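Pre-track check on my car, with comments

I do this list the night before every track day at Custitdale, on the garage floor with a flashlight and a cold drink. A few people on the club board asked for it, so I typed it up with my notes from the April event. Yours will be different, especially if you run bigger brakes!

Wheels and tires

Lug nuts torqued – OK. I do them cold, in a star pattern, then again after the first session. Two of mine moved a little last time, so please don't skip the second go.

Cold pressures – 32 all around. I start there and bleed down once they get hot. Rogelio Cruzado starts lower and he's faster than me, so make of that what you will.

Tread and sidewalls – OK on three. Left rear has a small nick on the outer shoulder. No cord showing, but I put a paint mark next to it so I can tell if it grows.

Valve caps – one missing. Metal ones going on.

Brakes

Front pads – 3 mm left on the inner right. FAIL. The outer looked great, which is why you pull the wheel and look at both sides (I learned that the expensive way). New set is on order.

Fluid – flushed, level at max, pedal firm. Meirion Rowlands bled them with me and we got a fair bit of air out of the left front.

Lines – no rubbing at full lock. I turned the wheel both ways and looked, then did it again with the car on the ground.

Under the hood

Battery tie-down – tight. Tech will grab it and shake it, so you should too.

Oil – half a quart low, topped up. Coolant fine.

Belts and clamps – one heater hose clamp was loose. Quarter turn with the old Stanley screwdriver and it's snug now.

Inside

Floor mats out, glove box emptied, seat bolts checked. I found a tire gauge under the passenger seat that I'd been blaming Kohei for losing. Sorry Kohei!

Helmet sticker – still in date.

Still to do

Front pads, then bed them in on the back road. Recheck that left rear. Print number 2612 for the doors, bigger this time – the corner workers couldn't read the last one.

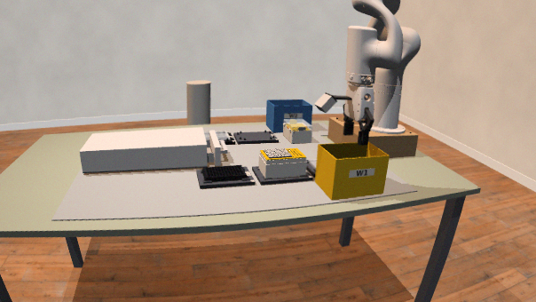
Oh, and if you're swapping pads the same week as me, put a little grease on the slide pins while you're in there. Mine were dry as a bone on the right side and I'm pretty sure that's what ate the inner pad.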